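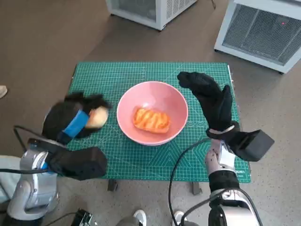
Portion work is slower to learn than people expect, and the first week should go to nothing but bowls and rolls, according to Cerar, whose comment on last season's notice was passed on to the hiring office with a request that the duties be spelled out more fully this time. The present notice has been revised accordingly.

POSITION: Tray and Bowl Assembler (part time)
EMPLOYER: Curkero Meal Services
LOCATION: Mousavi Street Kitchen
OPENINGS: 19

Curkero Meal Services prepares breakfasts and light suppers for schools, day centers and residential homes. During the last school term the Mousavi Street Kitchen sent out 2,459 breakfasts a week. Additional sites will join the program in April, and the weekly figure is expected to reach 2,850.

Duties

The assembler places baked goods, rolls and fruit into individual bowls according to the menu card for each site. One pastry is set in the middle of the bowl, top side up, so that the scoring shows. Round items are added by hand and must not be pressed or stacked on the pastry. Bowls are color coded by diet, and the color on the menu card must be matched before any food is placed.

Assemblers also:
set out and wipe down the gridded mats used at each station
check finished bowls against the site list
label and close the transport crates
report damaged bowls to the shift lead
wash and rack bowls at the end of the shift

Requirements

Applicants must be at least 18 years of age and able to lift crates of up to 90 bowls with a partner. Work is performed both standing and seated at low tables. A current food handler card is required by the first day of work; applicants who do not hold one may complete the course on site at no charge. Previous kitchen experience is welcome but is not required. Applicants with food allergies should note that wheat, milk, egg and nuts are handled on every shift.

Hours

Morning shifts begin at 5:15 a.m. and end at 9:45 a.m. Evening shifts begin at 3:00 p.m. One Sunday shift per month is required of all staff and is paid at the higher rate. Gloves, aprons and hair covers are supplied.

How to Apply

Application forms are available at the Mousavi Street front desk and at the Sanerer Employment Center. Completed forms may be returned to either location. Selected applicants will be invited to a paid trial shift. Please state on the form whether mornings or evenings are preferred, and list any dates on which you cannot work.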